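The Pale Table at Kurkbridge

Print | E-mail

22 January 2023

So many of you have asked about the big pale table in the back room at Kurkbridge that I promised to put a page up, and then the holidays came and went and I kept finding other things to do. Well, it's up now, and I'm afraid I've gone on a bit before getting to the pictures, so scroll down if you're in a hurry. I won't be hurt.

The table came to us in June, and it very nearly didn't come at all. We had our hearts set on a dark one. There was a lovely old thing at Mekholm, almost black, with a drawer at each end and a shine you could comb your hair in, and we went back to look at it twice. What put us off in the end was a pair of small screws. Somebody set them down on the top while we were measuring, and when we went to pick them up we couldn't find either one. We were bent over that table with our noses practically on the wood, patting around like people who have lost their glasses. One turned up by feel. The other may still be there.

After that we asked for something light. The folks at Mekholm took us out to the back, where they had a few tops leaning against the wall under blankets, and ours was the third one they uncovered. I remember that it looked terribly plain. It was paler than anything else in the building, and the grain was so quiet that I thought at first there wasn't any. Then they turned it toward the door and the lines came up, thin and straight, all running the same way, and we said yes right there in the yard.

Getting it home was its own adventure (a borrowed truck, a narrow gate, rain for the last 2 miles, and a tarp that was really a shower curtain) but it arrived without a scratch. The legs are from another table altogether and were cut down to suit. With the top on, you can rest up to 200 pounds in the middle, or so Mekholm told us, and I have never been tempted to find out.

I wish I could say we did something clever with the finish. What we did was try a lot of things on the underside first. We tried an oil that smelled wonderful and turned the wood the color of weak tea. We tried a varnish that glared so much under the ceiling lights that you had to squint. In the end we used a plain white wax, the kind that comes in a flat tin from Onuoha, put on thin with an old undershirt and left overnight. It hardly changes the color at all. The top stays dull and soft to look at, and a cup won't leave a ring as long as you aren't careless about it.

It does need doing over now and then. I go at it every couple of months, early, before anyone else is in, with the radio on low. I clear everything I can off the top, wipe it down with a barely damp cloth, give it time to dry, and then work the wax along the grain in long strokes. The first few times I went in circles, as my mother did with hers, and the light from the window showed up every circle for a week. Along the grain is the way to go. It's a pleasant job once you've settled into it — I get some of my best thinking done, most of it about lunch.

You do have to make peace with the specks. There are little dark ones all over, no pattern to them, and newcomers always try to brush them off. I did it myself for a good while. We talked about sanding the whole thing back, and I even bought the paper, but every time I looked at it I liked it a bit more as it was. A perfectly even top would look like a kitchen counter in a showroom, and you'd be afraid to put anything on it. I took the paper home and used it on a step stool.

The nicest surprise has been what the table does for color. Anything bright that lands on it, or even passes over it, seems to get brighter. I noticed it first with a bowl of tangerines, and then with a green pencil that I had owned for years and never thought of as especially green. Black looks good too, very crisp, and white goes soft and creamy. We painted the room with that in mind, if you can call it painting. There were 9 sample squares on the wall for most of the fall, and the one we ended up with is a Rimix gray so mild that people ask when we're going to start.

If you're thinking about a light top of your own, do go and see it in the room's own light before you decide, or ask for an offcut to take home. Put the offcut where the table will stand and leave it there for a whole day. Ours is cooler in the morning and quite golden by four o'clock, and I wouldn't have guessed either from looking at it in the yard. And buy more wax than you think you need. I have run out halfway across, and you can see where I stopped if you know to look.

Now for the pictures. Clicking won't make them any bigger, I'm sorry to say. I still haven't learned how to do that.

First the grain and those small dark specks, with the orange standing out just as I said it would.

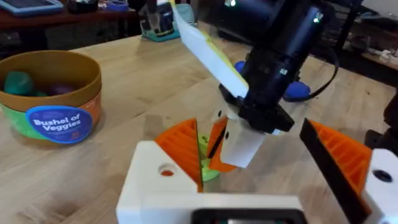 More of the same pale wood, and lime green and bright yellow to go with the orange.

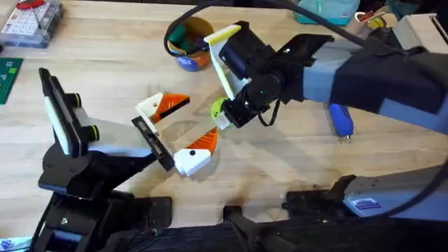 A reader wrote in to say that she waxed a pale pine table of her own for years and had the same trouble with running out halfway, until she started doing one half in the evening and the other half the next morning, meeting in the middle with whatever was left on the cloth. She also wanted to know whether the white wax ever yellows near a window, as hers did, and whether we had tried turning the top end for end once a year so that both sides get their share of the sun.

Ours hasn't yellowed so far, though it hasn't been through a full year yet, so I'll keep an eye on it. Turning it is a fine idea and I'm a little embarrassed that it hadn't crossed my mind. It's a heavy top and the room is snug, so it will take a few of us and probably a pot of coffee, and I'll add a note to this page after we've done it.

Print | E-mail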